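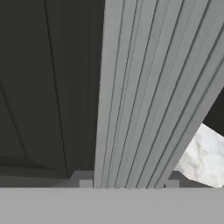 Wrist view, simulated kitchen, gripper at lower edge.

Progress report, August
Prepared by Perla Barrera for Helthorpe

We recorded 717 simulated kitchen demonstrations this period, against a target of 3,000 for the grant. Uriel Zepeda rejected 163 on review, mostly for late grasps. The strainer and plate task is now in the set, with the arm working over the marble counter.
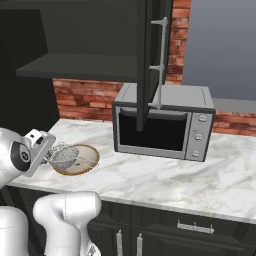

Next period

Maricruz Aguirre will add two operators and rerun the rejected demonstrations.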